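I've had the Lulow wrist kit for 11 weeks now, which is long enough to have stopped being polite about it. A few of you asked after my December post whether it's worth the money, so I finally sat down with a coffee and my notes and tried to answer properly.

Quick recap if you missed it. Lulow is a bolt-on camera and finger set for small arms, sold by Tullside. You get the wrist camera with its very wide lens, two soft finger pads, a mounting ring, a cable set and a year of their recording software. I paid $280 for the kit and another $6 for the longer screws, which I still think should be in the box!

## Getting it on the arm

The ring went on easily. The cable did not. It comes out of the camera pointing straight at the elbow of my arm, and for the first few days it caught every time the wrist turned past halfway. I wrote to Tullside and got a reply from Gemma Oakley the same afternoon, with a drawing of a better route (up and over, one loose loop, strap it above the joint). Worked first try. Why that drawing isn't in the manual I have no idea.

Ro-un Shin put the same kit on a bigger arm and told me she had no cable trouble at all, so this may just be a small arm problem.

## The software

Mixed feelings. Recording is great - you press one button, move the arm, press it again, and the clip is saved with all the joint positions lined up. I did 300 clips without losing one, and my old setup lost a clip if I looked at it funny.

Sorting them afterward is a pain, though. The list only shows start times, there's no way to rename a batch, and the search box ignores anything with a hyphen in it. Kastriot Todorova wrote a little script that renames everything from a spreadsheet, and I've been living off that. He says he'll share it once he's cleaned it up (Kastriot, hello, we're all waiting).

## Picking things up

Now the fun part. I do nearly all my testing with plush toys. They squash, they roll over, and the fur hides the edges, so a grip that works on a plastic block can go badly wrong on something fluffy. The spotted hen is my favorite to test on, and the orange fruit with the felt leaves is the one I swear at. Grab it by the crown and it swings, grab it around the middle and it wants to roll.

The wide lens is the best thing in the box, for my money. Straight lines bend like crazy, but you get the toys on the table and half the room behind them in one go, right out to the shelving and the ceiling lights. Glare on a pale tabletop is still a nuisance, so I'd love a manual exposure setting.
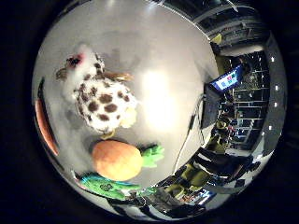 ## Would I buy it again?

Yes, with a grumble about the screws. If you already own a decent camera and only want softer fingers, Jerkico sells pads on their own and I'd start there. If you're setting up from nothing and want to be recording the same evening, get the Lulow and ask Gemma for the cable drawing before you start.

I'm trying the stiffer finger pads next, and Cyril Tapley has promised to lend me his set once he's done with them. Leave a comment if there's a toy or a fabric you want me to try them on.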